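Folding and Sorting Dark Laundry on a Bed

Use this method for a mixed load of dark clothes when there is no table large enough to fold on. It assumes the load is dry and the bed is made. A single bed is enough for one load. Do not start with the load still in the basket on the floor, as repeated bending slows the work more than the folding does.

Preparation

Pull the top cover tight and smooth it toward the foot of the bed. Keep the pillows at the head. Turn on the ceiling light. Black and navy are hard to tell apart under a bedside lamp, and socks sorted in poor light usually have to be sorted again.

Tip the load onto one side of the bed and leave the other side clear. Take out anything that fastens with a hook or an open zipper first and close it.

Setting the base piece

Choose the largest flat item in the load and lay it out in the clear area. Smooth it from the center outward with the flat of the hand. This piece acts as the folding surface, and its straight sides serve as a guide for lining up hems. Fold it last.

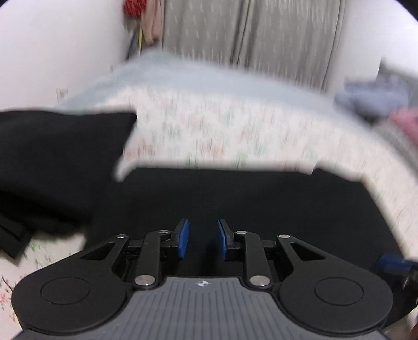 Work from the heap toward the base piece, one item at a time. Locate a long seam, hold the item by both ends of that seam, and shake it once. Lay the seam parallel to the nearest side of the base.

T-shirts: place face down, fold each side in to the middle of the collar, then fold the hem up to the collar. A finished width of 18 cm fits the standard Wallelari drawer insert with a little room to spare.

Pants: match the inseams, lay flat, tuck the crotch point in to make a straight line, and fold in thirds from the cuff.

Sweatshirts: fold as for T-shirts, but cross the sleeves over the back before bringing up the hem. Hoods go down flat over the body last.

Stacking

Keep stacks low. Knits on a soft mattress begin to lean at around 2000 g, and a stack that has tipped needs to be refolded from the top. Put heavy items at the bottom with the fold facing out.

Items with dark lint should be brushed before they are stacked. Brush in one direction only, along the weave. Fold the base piece when the heap is gone, and carry the stacks to the drawer in the order they will go in.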